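Sección 7. El café de la mesa de trabajo: servir, remover y dejar la cuchara en alguna parte

Esta sección supone que la mesa Boda ya está montada y nivelada según la sección anterior. Si cojea, vuelva atrás. Hemos leído demasiadas cartas de usuarios que pusieron una taza llena encima de una mesa coja y luego nos pidieron explicaciones a nosotros.

7.1 Antes de servir

1. Despeje una zona de 40 cm de lado, lejos del borde. El tablero claro es muy sufrido con casi todo y muy chivato con el café.

2. Pase un paño húmedo y después uno seco. Las migas las verá mejor al final, cuando ya no tenga ganas de limpiar.

3. Escoja una taza con asa y con base ancha. Las que se ensanchan hacia abajo aguantan mejor un codazo que las copas altas de cristal que le regalaron en una boda.

4. Oriente el asa hacia la mano con la que va a beber. Parece una obviedad y, sin embargo, la gente se pasa media vida girando tazas llenas.

Nota: el interior blanco ayuda a juzgar el nivel. Cuando la franja blanca que queda entre el café y el borde le parezca elegante, ya ha servido demasiado.

7.2 Remover

1. Sirva el café y deje libre el ancho de un dedo. El dedo es una unidad de medida, no un instrumento.

2. Introduzca la cuchara por el lado del asa y apoye el mango en el borde interior.

3. Remueva despacio, sin golpear las paredes. El esmalte Trajkovski resiste 1000 lavados, pero sus compañeros de despacho no resisten siete tintineos.

4. Suelte el mango y compruebe que la cuchara se sostiene sola antes de mirar hacia otro lado.
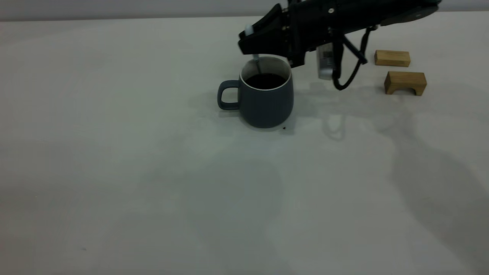 Azra Dervishi nos escribió para protestar por el paso 4: según ella, una cuchara no se deja nunca dentro de la taza, ni un minuto, y un manual serio debería prohibirlo. Su abuela, añade, lo habría prohibido en la portada. Hemos consultado la portada y no queda sitio. Mantenemos el paso, con la siguiente precaución.

PRECAUCIÓN: no beba con la cuchara dentro. El mango va a parar al ojo con una puntería que ya quisieran otros utensilios.

7.3 Retirar la cuchara

1. Levante la cuchara en vertical hasta que salga del líquido.

2. Espere a que caiga la última gota. Siempre hay otra después de la última; espere también esa.

3. Lleve la cuchara a su apoyo por el camino más corto, sin pasar por encima de papeles, teclados ni contratos.

4. Si cae una gota sobre el tablero, séquela enseguida. Un cerco del día anterior pide agua tibia, jabón y cierta humildad.

7.4 El apoyo

El apoyo de madera Cikell se coloca a un lado de la taza, al alcance de la mano y fuera del recorrido de la manga. Dos tacos pequeños bastan para dejar un cubierto. No los pegue al tablero — en serio, no los pegue — porque hay que levantarlos para limpiar debajo.

1. Ponga los tacos en el lado contrario al asa.

2. Deje entre ellos y la taza espacio suficiente para la mano.

3. Antes del primer uso, aplique a la madera una capa fina de aceite Wiltedska y déjela secar toda la noche.
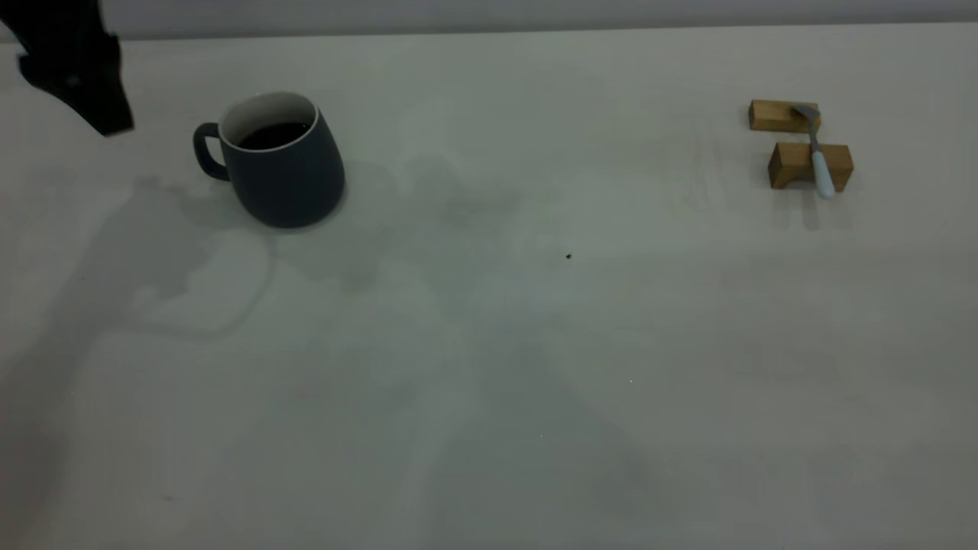

Krum Gashi sostiene que todo esto sobra y que un platillo hace lo mismo por menos dinero. Tiene razón en lo del dinero. También reconoce que su platillo acaba siempre con un charco en el que la cuchara se baña y la taza, de paso, se moja el culo. Con los tacos el charco es más modesto y se limpia con una pasada.

Nota: la madera se oscurece con el café. En la página 31 explicamos cómo lijarla. Quien prefiera llamarlo pátina puede saltarse esa página.

7.5 Al terminar

1. Vacíe la taza, preferiblemente bebiendo.

2. Aclare la taza y la cuchara. Los tacos se limpian con un paño escurrido y nunca van al lavavajillas.

3. Repase el tablero a contraluz y retire las migas.

4. Guarde los tacos juntos. Por separado tienden a acabar calzando una puerta.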